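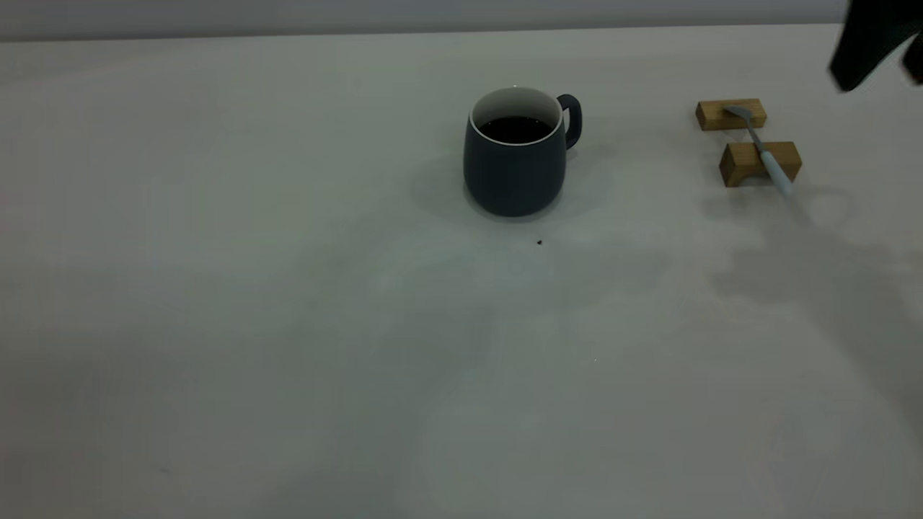 The mug in dark blue, first attempt at the matte glaze.

From: Kaisu Peltonen
To: glaze-and-clay list
Subject: Re: Pinholes in matte glaze, and a question on slower cooling

Dear Samina, dear all,

Thank you for the long answer. I read it twice, and then I read it one more time with the dictionary, so I hope I understood all of it. I put my replies between your paragraphs, as I think it is easier to follow for people who did not see the first message.

Samina Durrani wrote:

> Kaisu, the pinholes you describe sound to me more like a bisque
> problem than a glaze problem. If the body still has gas to give off
> when the glaze begins to melt, the gas goes out through the glaze and
> the small craters stay, above all with a stiff matte that does not
> flow enough to heal. What is your bisque temperature, and how fast do
> you go up?

My bisque goes to cone 06, and I am afraid I go up too fast. The electricity is cheaper in the night, so I try to fit everything into the night hours. After your message I looked in my kiln book and found that in the winter I was slower, and in those months I have written nothing about pinholes. In March I changed the program. It is possible that this is the whole explanation, but I also opened a new bag of clay in the same month, so I can not be sure which one it was. I know, one should change only one thing at a time.

> Also, how long do you hold at the top? I would try 30 minutes at the
> end of the glaze firing and see if the surface closes. Some people
> drop the temperature a little first and hold there, which I have come
> to prefer for mattes.

At the moment I hold for 10 minutes only. I was taught that a long hold makes a matte glaze glossy, and because of this I was careful, maybe too careful. I will try your drop and hold. May I ask how many degrees you drop? You say "a little", but in my kiln a little can mean many things. The controller is an old one and it does not always agree with the cones. I now put a cone on each shelf, and the lower shelf is always behind the upper one.

> On the sieving: 80 mesh is fine for a first pass, but for a glaze with
> this much clay in it I would go finer. And let the bucket stand
> overnight before you dip. A freshly mixed glaze carries a lot of air.

Here I have to confess that I mixed in the morning and dipped in the afternoon. I have an old drill with a paint mixer on it, and it makes a foam like on a beer. Réka told me the same thing as you some years ago, that the bucket should rest, but when one has the kiln half full it is hard to be patient. I ordered a finer sieve and I will use both.

> Could you post the recipe? It is hard to say more without it.

Yes, of course. It is the recipe we call Geneck in our group. It came from Hường Đỗ, who had it from a workshop, and after this I do not know its history. In percent:

Nepheline syenite 38
Dolomite 18
Kaolin 22
Silica 17
Whiting 5

Plus cobalt carbonate 1, red iron oxide 2, manganese dioxide 1.

I know that it is not allowed to say manganese on this list without also saying ventilation, so: I have a fan, it goes out through the wall, and I am not in the room when the kiln is on. I wear the mask when I weigh.

I would like to ask three more things, if somebody has the time.

First, the cooling. I have read that the matte surface comes from small crystals which grow when the kiln cools slowly. My kiln is small and loses its heat quickly, and the test tiles from the middle of the kiln look more matte than those near the door. Does anyone here program the cooling? I would think of 50 degrees per hour (Celsius) down to 950 and then off, but this is only a guess from reading. Sơn Hà wrote last year about slow cooling in this list, but I could not find the message in the archive again. If you are reading, Sơn, would you be so kind to send it once more?

Second, cutlery marks. On my test tiles the matte glaze takes gray lines from a metal spoon. Some of them go away with cleaning paste and some do not. Is this a sign that the glaze is underfired, or do all dolomite mattes do it? For a vase I would not care, but people stir their coffee. For the moment I think of using a clear liner inside and the matte only outside. Then there is the question if the two glazes like each other at the rim, where they meet.

Third, lemon. I left a slice on a tile overnight, as Réka Lakatos suggested in her posting about simple home tests. In the morning I could see a lighter place, but only when I held the tile against the window. Would you call this a failure? I would rather ask than sell something I should not sell.

I plan the next firing with the slower bisque, the rested bucket and the longer hold, and no change in the recipe. If the pinholes are gone, I will not know which of the three helped, so I keep a few tiles from the fast bisque and put them on the same shelf. I will write the result to the list also if it is bad.

One practical thing for those who share the clay order: please send me your amounts before the end of the month. The supplier gives us the better price only for a full pallet. Last time we were two bags short and I had to take them myself, and they are still under my stairs.

With kind greetings and many thanks,
Kaisu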